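Bill 40 notebook, submissions coding
2025-03-20

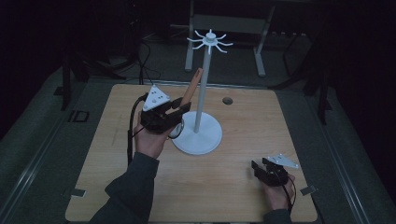 Darius Pană reckons we've been reading clause 3 backwards the whole time, and that the "opt-out" everyone is yelling about is only an opt-out from the fees a student association adds on top, so the transit pass and the health plan were never in play. He left that on my draft overnight in capital letters, with a page reference, and I'm annoyed to report the page reference holds up.

So, clause 3. It says a college "shall permit a student to decline any ancillary fee collected on behalf of a recognized association." I'd been taking "on behalf of" to cover anything the association negotiates, and the health plan at Jullmont certainly gets negotiated by the association. But the definitions at the front say collected on behalf of means remitted to, and the Jullmont plan money goes straight to the insurer without ever touching the association's account. Same with the transit pass at Brennan. Which means a big chunk of the angry submissions are angry about something the bill might not do. (Might! The regulations can add fees by schedule later on, and there's no draft schedule yet.)

This matters for the coding. We have 2,205 written submissions and my code H, "opposes, loss of health coverage", is sitting there as a plain opposition code. I don't want to reclassify people's opinions for them. Somebody who writes in saying they'll lose their dental is opposed to the bill, full stop, even if they've misread it. But the summary memo can't say the bill cuts dental. My plan is to keep H and add a flag, H-def, for ones that rest on the wider reading of "on behalf of". Darius wants two separate codes. We went back and forth and I've gone with the flag for now, it's much easier to undo.

Rokora is being a pain again. The import chopped every submission with a French accent in the sender's name into its own little orphan record, so Maxence Lacroix's test file shows up as two people, Maxence Lacroix and Lacroix, neither of whom has an opinion. Re-saved the spreadsheet in the other encoding and it came in clean. NOTE TO ALL: check the encoding before you import, don't "fix" names by hand afterward, I did that in the first batch and I'm still finding my own typos.

Did the agreement check on a sample of 100 this morning, me against Maxence, blind. We're solid on support/oppose/neutral. Where we come apart is the associations' own letters. He codes a letter from a students' council as one submission and I'd been treating the signature pages as separate ones, and that is a pretty enormous difference when the Brennan letter has pages and pages of names stapled to the back! We settled on his way: one letter, one submission, signatures go in the notes field. I have to redo the Brennan and Jullmont piles. Ugh.

Form letters are still unresolved. There's one doing the rounds that starts "As a taxpayer and a parent" and another, on the opposite side, that starts "My campus food bank exists thanks to", and people do edit them, sometimes only the name of the college and sometimes with a whole heartfelt paragraph dropped into the middle. I've been coding the edited ones as individual if the added bit makes its own argument. Maxence thinks that's too generous. Leaving the question here for the group.

Odds and ends:

The minister's office used the word "voluntary" in the release and "optional" in the backgrounder. Don't know if that's anything. Saved both.

Endside sent their quote for the public dashboard. It's more than we've got. I'd be happy with a PDF and a decent table, frankly, the committee clerks print everything anyway.

The sponsor told the local paper she'd look at an amendment exempting campus food banks and safe-walk programs. No text tabled. If it appears before we finish, we'll need to mark submissions dated before and after, so PLEASE keep the received date column and stop sorting without it selected (that was me, sorry).

Committee hearings are pencilled in for June, and the clerk wants our memo well ahead of that.

Next: redo the Brennan pile, then Jullmont. Write up H-def in the codebook with a couple of sample passages. Ask Darius whether the athletics levy counts as remitted to the association, the Jullmont calendar says one thing and the fee schedule says another.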